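The Long Way Round to a Quiet Record
A winter of hum, a second-hand turntable and one very patient repair bench

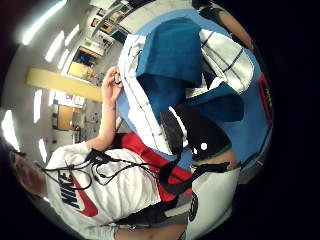
Issue 189 | Page 30

I bought the Tromer in a house clearance in Caltudthorpe, which is the sort of village where you go for a lamp and come home with a turntable. It cost me £160 with the lid, the original belt (perished, naturally) and a box of somebody's brass band LPs thrown in. I was thrilled! I carried it in from the car like a wedding cake.

Then I plugged it in and it hummed. Not a polite hum either, more of a fridge in the next room, and it got louder when I touched the arm. If you've ever owned an old deck you'll be nodding by now. I swapped the leads, I moved the amp to another shelf, I ran an earth wire to everything metal in the house short of the kettle. My Darkero phono stage, which had been silent for years with my last deck, sat there buzzing away like it had never met me.

Forums were a mixed blessing. Half the replies told me to rewire the arm and the other half told me to throw it out and buy something with a warranty. One chap wrote me nine paragraphs on mains filters, and I did read them all, twice, over a very long breakfast.

What sorted it in the end was a solder joint. I took the deck to Groen, the little repair place over the bakery, and they had the base off before I'd finished explaining. The earth tag under the arm had cracked right through and was more or less resting in place. They redid the joint, fitted new phono sockets while they were in there and charged me less than I'd spent on leads. The leads, by the way, are now in a drawer, and if you want a pair in purple do write in.

So how does it sound? Lovely, really. It's a bit soft at the bottom compared with my old deck, and the speed drifts for the first 2 minutes until the motor warms up, so I put the kettle on and let it spin. Voices are the best bit. I've played more folk records this January than in the whole of last year, and even the brass bands are growing on me (side one, anyway).

Next job is the lid, which has a scratch from corner to corner. I've got the polish and I've got the cloths, and I'm putting it off until the weather's good enough to do it outdoors.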